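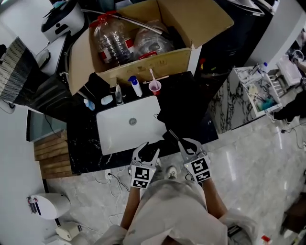 I was supposed to be a chemist. That was the plan all through high school in Tulley, and it held up until the winter of my sophomore year in college, when a guy named Boyang Liang sat down next to me in the dining hall and asked if I knew anything about mussels. I did not. He had a laptop full of tide gauge readings and a bucket (an actual bucket!) under the table, and by the time they kicked us out I had agreed to help him write a program that could tell whether a mussel was open or shut. The counter in the picture looks like this: black marble, white sink, and along the back a clear bottle with a gray cap, a white one with a blue pump, and a pink plastic cup with a spoon standing in it. I have done some of my best thinking at that sink, mostly about shellfish.

Mussels, if you've never had reason to care, open and close their shells in response to what's in the water. Glue a tiny sensor on one and you get a wiggly line all day long. Our first version of the program was terrible. It decided that every mussel in the tank was shut, forever, and it was very confident about it. Boyang laughed until he had to leave the room. I stayed up until 3 in the morning and found a minus sign where a plus should have been.

I switched majors that spring. My mother took it well, my adviser less so.

After graduation I went to work for Porkell, a small outfit that monitors water quality for harbor towns. My boss there was Ryan Ashworth, who had spent 19 years on survey boats and distrusted anything with a screen. He made me go out on the water before he'd let me touch the code, and I was sick over the side twice before breakfast. But I learned that sensors fall off, that gulls are a real data problem, and that a flat line at low tide usually means somebody needs to put on boots and go look.

The project I'm proudest of is Prikano. It's the software we run now on the mussel beds off Quansah, and it watches 155 animals at once. When enough of them clam up together (sorry) it sends a message to whoever is on duty. Last January my phone buzzed at dinner and kept buzzing, and I drove out in slippers. A storm drain had backed up and a big slug of fresh water was sliding right over the beds. The mussels had noticed well before our salinity probe did.

I get letters from students now, which still feels strange, and most of them want to know which to study first, the computers or the animals. I tell them to pick whichever one they'd do on a bad day. Then take one class in the other and see if you keep reading after the test. You'll need statistics either way, and I wish I'd taken more of it.

Boyang is still at it too. He's working on oysters, and we argue by email about whose animal is smarter. His latest message came with a file of 1626 shell closings from a single oyster, and a note asking if I could look it over when I had a minute. I've been at it all week.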